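Skip to content
Home Essays Kitchen Archive Contact
Search this site Search

I paid for the practice kitchen and I'd do it again (mostly)

By Yaneth Restrepo
13 Aug 2026

My sister thinks I've lost it. I spent the better part of April's fun money on a subscription to a kitchen that doesn't exist, and I've been talking about it at dinner ever since.

The thing is called Petutex, it comes from a small outfit named Tromcombe, and what you get for your money is a simulated kitchen for two-armed robots. You load in your robot, or borrow one of theirs, and you teach it to do chores on a screen before it ever gets near your real dishes. I teach an evening robotics class for adults and we've got 16 people signed up and one pair of real arms, so you can see the appeal! Everybody gets a turn and I get to keep my good bowl.

My opinion, since that's what this page is for: the dull kitchens are the best thing in the package. I tried the Pichler demo before this one and it was all gleaming showroom stuff, one object on a bare table, lit like a jewelry ad. Very pretty. My students' robots learned to pick up one object on a bare table, and then we put a mug beside the object and the whole class fell apart laughing. Petutex gives you a counter with things on it. There's a pan sitting in the way of your left hand and a rack crowding the right side, and you have to plan around all that the same way I do at six in the evening with pasta going.
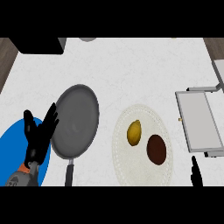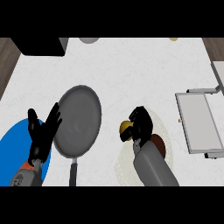

The lemon job in Petutex, a frying pan by the left hand both times.

I've had long arguments about whether any of this counts as learning. One of my students (a retired machinist, very patient with me) says a lemon on a screen weighs whatever the software says it weighs, and he's right, and I still think he's missing something. Most of what goes wrong in my class goes wrong long before weight matters. The arm comes in from a silly angle, or it knocks into the neighbor's stuff on the way over. You can work through a whole lot of silly angles in an evening when resetting the counter takes one click and nothing rolls under the fridge.

Now the grumbling. The finger controls are fussy, and it took me 8 evenings to feel comfortable with them. The manual assumes you already know what half the menus do. And the price! Five seats come with the basic plan, and then each extra seat costs enough that I've got people sharing logins in pairs, which Tromcombe says is fine, but I had to write and ask. Molska does a cheaper one with no seat limit at all, and if you only want to practice stacking blocks I'd send you there without a second thought. Their kitchen is a table with a sink drawn on it, though.

So I'm renewing. I'd like more food and better help pages, and I'd love it if somebody over there would let me save a camera view without digging through three menus. My sister still wants to know when any of it is going to make her a lemonade, and I've told her to sign up for the fall class.

We use cookies to remember your reading preferences. Accept Manage settings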